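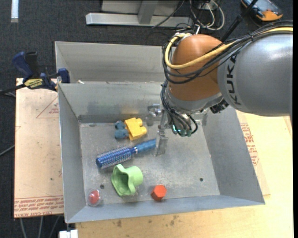
The Bottom of the Bin

Every house in Stinwood has a place where small things go when they have no other place. In my house it was a kitchen drawer. For Gobnait Mulcahy it is a gray metal bin, and when I visited her sorting room in July I spent most of the day looking into one bin after another.

Mulcahy runs the odds and ends room at the Grondgate exchange, where people bring the things they cannot decide about. A brush, a yellow toy, a clear capsule with no partner. "They are not rubbish and they are not treasure," she told me. "They are the hard ones."

I came to this country as an adult, with two suitcases, and for many years I believed that I owned very little. Then I moved to a second apartment and needed 11 boxes. So I listened to her with attention.

Sheet metal is what she likes best for the work. Cardboard becomes soft in one winter, and cloth baskets hide small pieces in their seams. In a bin with sloping walls the things slide down to the flat part, and the hand finds them there. The floor gets scuffed, but she does not mind this.

Her method is slow. Only a small group of objects goes into a bin at one time, never a full load. Bright toys are easy, and children's families take them quickly. Brushes are more difficult — people are shy about a brush which belonged to another person. Last year the room passed on 2,943 objects, and 840 of them were toys.

Enda Fitzgerald, who shares the shifts with her, would prefer to sort by color. They have argued about it for a long time. Mulcahy sorts by who may want the thing, and it was her system that was in use on the day I came.

At home I tried it with my drawer. I emptied it into a baking pan and took out a few pieces at a time. There were keys, a button, half of a clothespin, and a small plastic horse I had not seen since my daughter was in school. The horse is now on the windowsill. The keys I have put back in the drawer.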